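Sunday night leftovers, and other things I am bad at

Quick one tonight, it's nearly 11 and the dishwasher is still going. So — trying to get the lunches under control again. Third go this year. October always does this to me, footy's over, swimming starts, everyone's starving by four and I'm standing at the servo paying too much for a sausage roll.

Wrote down what I spent on bought lunches since winter. $512. Sat there looking at it for a bit.

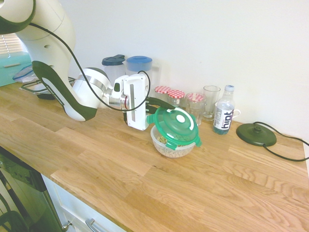

Nhung Phan at work cooks one big thing on the weekend and eats it till Thursday, doesn't care. I can't. By Tuesday I hate it. What's sort of working is cooking parts — rice, a tray of pumpkin, some chicken, a jar of dressing — and throwing them together in the morning in a differnt order. Kids think it's a new lunch. Mostly.

Things that didn't survive the week: cut avocado (obviously), the cucumber, my patience. Pasta salad was fine Monday and glue by Wednesday. Boiled eggs good for ages but my youngest has gone off eggs, as of yesterday, no warning.

Also drinks. Stopped buying the little poppers and the flavoured waters. Cold tea, or water with lemon and a bit of mint from out the back, made the night before. Mint is taking over the whole bed so might as well. Huệ does hers with ginger, going to try that next if I remeber to buy ginger.
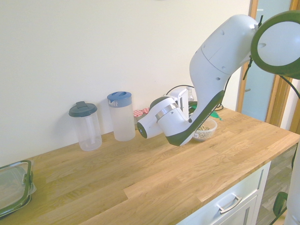 What's on for this week

Fried rice, the pumpkin again, corn fritters if I get up in time. Freezing half the fritters. Will report back on the total — hoping for under $129 for the month, that's with coffees.

Recent posts
The great sock audit
Slow cooker, still slow
Thắng's mum's pickled carrots
School holidays, day 2
Why I gave up on the sourdough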